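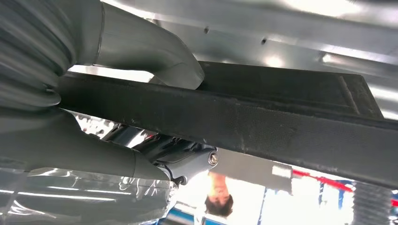 Chore robots (household and shop-floor)

Chore robots are machines meant to do the small manual jobs people do at home or on a factory floor. Fetching, folding, wiping, loading, fitting parts. Short answer to whether they can yet: some, slowly, in places set up for them. Article last checked February 17, 2022.

Terms

A chore, in this field, is a job with no fixed script. Parts turn up in a slightly different spot each time, or the wrong way up. Old-style factory robots avoid this by having everything bolted down. Welding the same seam all day is not usualy counted as a chore. Picking a rubber strip out of a tray and pressing it onto a metal panel is.

Shop floor

Further along than the home. Floors are flat, lighting steady, parts come from a drawing. Moving boxes and feeding machines are mostly solved. Fitting is not. Rubber and thin plastic are the worst: they bend when gripped, and the shape the arm planned for is gone. Shiny sheet metal is a seperate problem, as glare confuses cameras. Clear plastic wrapping, same again.

Truvetti, a maker of seals and trim, ran a trial in June on one fitting job. 510 attempts, 83 per cent finished without help. Most of the rest were dropped or gripped too near the end. A later run with softer fingers did better on grip and worse on lining up. No figures given for that one.

Cell layout

Cells for this sort of work are kept plain. One table per job, parts laid out in reach, clear floor in front. Tape on the floor is the cheapest way to mark a working area, and a yellow rectangle on dark carpet tiles, as in front of the steel table with the silver plate on it, is easy to spot and easy to move. Fencing is used where the arm is fast or heavy. Grutden sells a table with fixed corner stops so trays go back to the same place. Kano doesn't bother with stops and has the robot look again before each pick, which costs time.
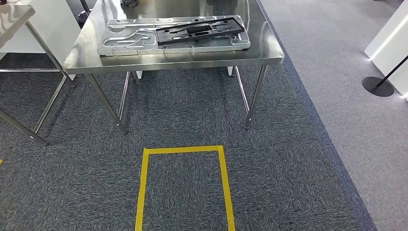 Speed is the usual complaint. A trained fitter does most jobs of this kind in a few seconds, a machine may take a minute, more if it has to let go and try again. Makers answer that it can run overnight. True, if somebody is there to sort out the jams. Stacked parts slow things further: with a black plastic piece lying on top of a bigger metal plate, the machine has to tell the two apart before it can lift one and leave the other.

Home

Floor cleaning works, has done for years. Lawn mowing too. Beyond that not much on sale. Joshi showed a laundry folder that handled towels and gave up on shirts. Dishwasher loading has been shown in labs, normally with dishes the machine had seen before. Stairs, pets and cluttered worktops remain hard.

Training

Most newer systems learn from being shown. A person guides the arm through the job, over and over, and the software copies. Kano used 3,000 guided runs for 2 jobs and said neither carried over well to a new table height. Whether more runs fixes this is argued about.

See also: industrial robot, robot vacuum cleaner, pick and place, gripper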